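Setting up a small pipetting corner
Bench notes by Duyên Trịnh

For a small bench you do not need much: a stand with a crossbar, one single-channel pipette, and a clear rack for the tubes. I put the stand at the back, near the wall, so my sleeve does not touch it when I work.
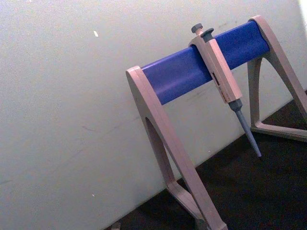 Page last changed: January

Step 1. Put both feet of the stand flat on the bench and push lightly on the crossbar. If it rocks, turn the stand a little and try again. Ours came from Studport, order code 874, but any stand with a round bar will do.

Step 2. Hang the pipette on the bar with the tip cone pointing straight down. Never lay it on its side when there is liquid in the tip – the liquid can run into the body.

Step 3. Place the rack in front of the stand. Leave enough space to lift the pipette without passing over open tubes.

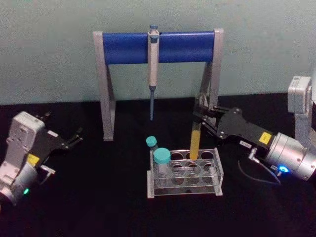

Small tubes with screw caps go at one end, and the tall open tube goes towards the other. In this way your hand does not knock the caps. Hold the tall tube near the top and lower it slowly, until you feel the bottom holes take it.

Step 4. Write the label before you fill, not after. I use a pencil and paper tape.
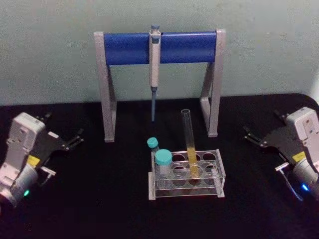
Keep the caps closed until you need them. When you finish, hang the pipette back first and then empty the rack. Check the volume setting every 2 weeks with water and a balance.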